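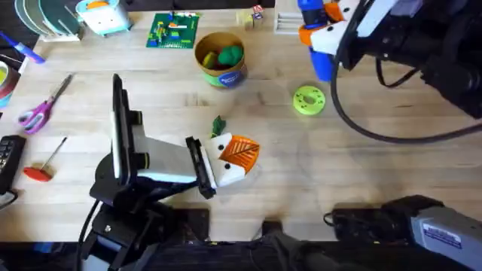 The Ikstead was a carrier-based seaplane tender aircraft, designed to move spare parts and mail between ships at sea. It was developed by the Drorkier works as a private venture and first flew in March from the company's lakeside field. Power came from 2 radial engines mounted above the wing to keep the propellers clear of spray.

The naval air staff ordered 50 aircraft, but only 3 were completed before the contract was canceled. Deck trials had shown that the folding wing took too long to stow - a serious fault on a crowded ship - and the landing gear needed frequent repair.

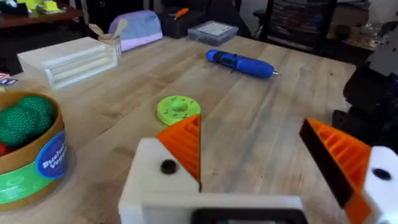
The type carried a crew of three and a cargo load of 2,000 pounds. A later version, the Mustis, had a stronger tail hook and a wider loading door. It remained on the drawing board.

All completed aircraft were passed to a shore-based training unit, where they served as engine test beds. The historian Consolacion Dimaculangan has argued that the design influenced later carrier delivery aircraft, mainly in the placement of the cargo door. No complete airframe survives.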